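5 January 2023
By Felicja Domański
2 min read

The packing hall at Plenditz used to start its mornings with 84 people at the benches. It still has most of them, but since April nine have worked on a different job: showing the machines how to pack.

They do it with a gripper in each hand, going through the same small tasks until the recordings are good enough to use. Scissors and a bottle in a basket can fill a morning. A full set is 500 runs, and a slow run has to be done over.

Pay is the same as on the benches. Shifts are shorter, 4 hours, and wrists get tired before backs do. Ryszard Bielecka moved over in the first group and says he misses the talk on the line.

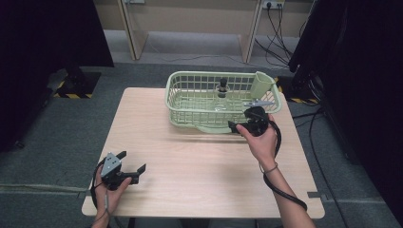

Waldemar Bednarek doubts the arrangement will last, and said that once the arms can pack a basket by themselves, the company will want fewer people on both sides of the hall. Managers have promised no layoffs this year. The union wants it in writing.

Get our work and industry newsletter. Unsubscribe at any time.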